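Plunholm Community Hall – Quarterly Safety Walkthrough
Checklist with comments
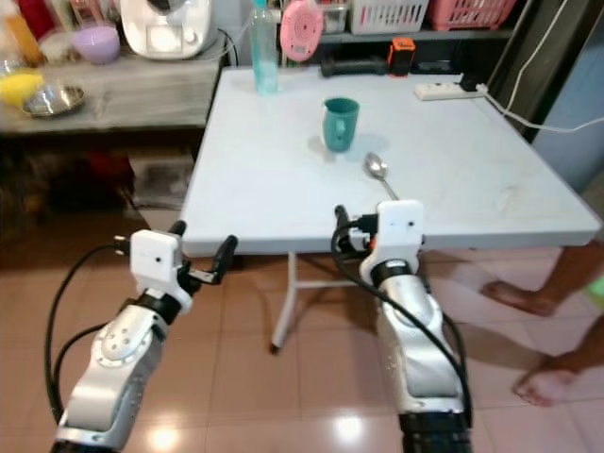 Folding table on the tiled floor, legs extended.

Date: Apr 1, 2018
Walked by: Aslı Ersoy
Reviewed by: Chrysanthi Koutsoukos
Areas covered: main room, kitchen, restrooms, storage closet, front and rear exits, parking area
Ratings used: OK / Fix / Watch. Items marked Watch carry over to the next walkthrough.

1. EXITS AND HALLWAYS

1.1 Front doors open fully from inside without a key – OK

1.2 Rear door opens fully from inside – Fix
The push bar works but the door drags on the threshold for the last few inches. A child or an older person would have trouble with it. Same comment in January. Hinge screws were tightened then and the drag came back. Needs the bottom planed or the hinges shimmed.

1.3 Exit signs lit – OK
Rear sign is dimmer than the front one. Still readable from the far wall.

1.4 Emergency lights come on when test button is held – Fix
Hallway unit went out before the test was over. Replace battery. Drellorik unit, the battery part number is inside the cover.

1.5 Hallway clear to full width – Watch
Coat rack had been moved back into the hallway. Moved it out again. If it can't stay in the entry it should be bolted to the wall there.

2. FIRE

2.1 Extinguishers in place, pin and seal intact – OK
All 3 checked: kitchen, hallway, storage.

2.2 Extinguisher tags current – Fix
Storage closet tag is past its date. The other two are good. Call Pirnuvstead and have them do all of them on one visit so the dates line up.

2.3 Smoke alarms sound when tested – OK

2.4 Nothing stored within 3 feet of the water heater – Fix
Paper goods and two boxes of holiday lights were against it. Boxes moved to the top shelf. Mark the floor with tape.

2.5 Occupancy sign posted and readable – OK
Sign says 60. The renter packet still says 52. Chrysanthi will correct the packet.

3. FLOORS

3.1 No loose or cracked tiles – Watch
Hairline crack near the kitchen doorway. Edges are even and nothing catches a shoe. Recheck next time.

3.2 Entry mats lie flat – Fix
Left mat curls at one corner. Taping it has not held. Replace.

3.3 Wet floor sign available – OK
Kept behind the kitchen door. Renters don't know it's there, so add a line to the packet.

4. TABLES AND CHAIRS

4.1 Folding tables: leg locks engage and hold – OK
Leaned on each one with both hands. One lock is stiff and needs a little dry lubricant.

4.2 Foot caps present – OK
Spare caps are in the drawer under the coffee maker.

4.3 Chairs: no bent legs or split seats – Fix
Total on hand is 51. One has a split seat and has been tagged and set aside. Do not put it back in the stack.

4.4 Stacks no higher than the line on the wall – Watch
One stack was over. Took it down to the line.

5. KITCHEN

5.1 Hot water at tap – OK

5.2 Outlets near sink trip and reset – Fix
Right-hand outlet does not trip when the test button is pressed. Covered with tape and marked out of service. Đinh Electric called, waiting on a day.

5.3 Stove knobs all present, burners light – OK
Back left burner is slow to light. Cleaned the ports and it improved.

5.4 First aid kit stocked – Fix
Out of medium bandages and burn gel. The eye wash bottle is expired.

5.5 Knives stored in block or covered – OK

6. RESTROOMS

6.1 Grab bars tight – OK

6.2 Locks can be opened from outside – OK
The key for this is on the hook in the kitchen, not in the office.

6.3 Fan runs – Watch
Noisy. Moves air well enough to hold a tissue.

7. OUTSIDE

7.1 Walkway level and clear – OK

7.2 Handrail solid – Fix
Lower bracket is loose in the concrete. Ramp is usable, but this should be done before any of the others on this list.

7.3 Lot lights working – not checked
Walkthrough was done in daylight. Aslı will stop by after dark.

ORDER OF REPAIRS
7.2 handrail
5.2 kitchen outlet
1.2 rear door
1.4 emergency light battery
2.2 extinguisher tag
Everything else before the next walkthrough.

Reviewer comment (C.K.): Agree with the order. Please get a price for replacing the rear door outright – we have paid for two adjustments already. Mats and first aid items can come out of supplies, no need to ask first.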